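Simulation rules for assembly robots open for comment

A draft code of practice for testing assembly robots in simulation was published on Mon 5 May by the standards group Jundiro. It asks firms to run a set number of virtual trials before a new task is tried on a real cell, and to keep a record of every failed run.

The draft covers arms that pick up, place and fit small parts. Firms would have to complete 155 simulated trials for each task, with the parts laid out differently in at least 30 of them. Any later change to the gripper, the parts or the control software would mean a further 20 trials.
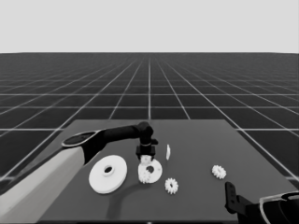
Records are the longest section of the draft. Each run must be logged with the software version, the starting position of every part and the reason for stopping. Layouts are to include parts that touch or lie on top of one another, such as a small gear resting against a ring, and the log must say which part the arm was told to pick up first. Where two arms share a table, both must be logged, including any arm that is not holding a part at the time.

Aaltonen, which makes gearbox fittings at its plant in Holham, tried the rules over the winter. The company said the logging added 14 minutes to a day's testing once it had been set up, but that agreeing on what counted as a failed run took much longer. It has asked for a clearer definition in the final text.

Flerau, a supplier of simulation software, backs the draft but wants the number of trials to depend on how hard the task is. Jundiro said it would look at the point after the comment period.

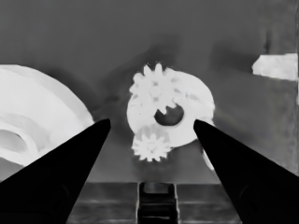 Does a pass in simulation mean the robot can go straight into use?

Under the draft, a pass only allows the firm to begin trials on the real cell at reduced speed. The usual risk assessment and guarding checks must still be done on site before normal working starts.

Comments can be sent to Jundiro through its website. The final version is due in October, and following it will be voluntary.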